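Filed under: Course Materials > Robot Learning > Handouts

Teaching by Showing: Notes for the Demonstration Unit
Prepared by Meirion Foulkes, with additions by Cyril Lockwood

Welcome back, everybody. By now you have read the first two chapters of the reader and have probably noticed that we spent a lot of time on planning and almost none on the question most of you asked at the first meeting, namely how a person gets a robot to do something without writing it all out in code. We'll spend the next stretch of the course on exactly that, and I'm very glad to get to it (it is my favorite part, as those of you who took the March workshop already know).

There are two ways of showing that we care about in this unit. In the first, you take hold of the arm itself and move it through the task while it records its own joint positions. People call this kinesthetic teaching, or just hand guiding. In the second, you stay outside the workspace and drive the arm through something else: a joystick, a tracked glove, or a smaller arm that the big one copies joint for joint. That last arrangement is usually called leader and follower, and you will meet it again in the Ornska exercises.

Hand guiding feels natural almost at once. You can feel the weight of the thing and you know where the fingertips are. The trouble comes with two arms, when you run out of hands, and with cameras, when your own sleeves and elbows end up in every picture the robot is supposed to learn from. Remote control keeps you out of the way, but you give up most of your sense of touch, and beginners tend to squeeze far too hard. Please be patient with yourselves! Your first 20 demonstrations will be slow and wobbly, and I'd still like you to keep them, in a separate folder, so you can look back at them later.

The task we will use for discussion is a sorting one. Small donuts in several colors are spread over a mat, there are plates to put them on, and two arms share the table. It sounds like child's play until you try to say precisely what the rule is. Does color matter? Does each plate belong to one color, and if so, who decided? Which arm should reach for a donut lying near the middle, where either one could get it? 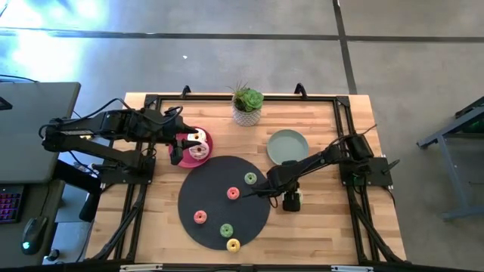 Figure 1. Two-arm donut task: white donuts on the pink plate, green, pink and yellow ones on the mat, the sage-green plate empty.

Look at the figure with those questions in mind and write down, before you discuss it with your partner, what you would ask the arms to do next. I have given this to a good many groups and the answers never agree. Somebody always wants the green donuts on the green plate, and somebody else points out that one picture can't tell you that. Both are worth listening to. A learner that sees only a few demonstrations is in the same position you are, guessing at a rule from whatever it happened to be shown.

Notice too that the right gripper is close to a green donut while the left one is over by the pink plate. When you drive two arms at once, your attention goes to whichever hand is busy, and the other one drifts. Say out loud what the idle arm should be doing. Cyril has his students park it clear of the mat, and I have come around to his view.

Some practical points on recording:

Start every demonstration from the same arm pose, but move the objects between runs. If the donuts always lie in the same spots, the robot will learn the spots.

Don't tidy the table to make it look nice. A plant or a spare plate near the work is fine, and the learner needs to find out that such things can be ignored.

If you fumble a grasp and recover, keep the recording and mark it "recovered." If you fumble and give up, mark it "abandoned." The Huerta practice set has 150 demonstrations, and 127 of them are marked clean, so you will have examples of all three to compare.

Write one plain sentence for each run saying what you meant to do. You will be surprised how quickly you forget.

For next time, please read the Plurnaso chapter on remote control as far as the section on delay, and bring half a page on this question: would you sooner have 1000 demonstrations from one skilled operator or the same number from many ordinary ones? Cyril and I disagree about it and have for years, so there is no point in trying to guess which answer we want. Bring your notes on the figure as well, and we'll go through them together in the first part of the session.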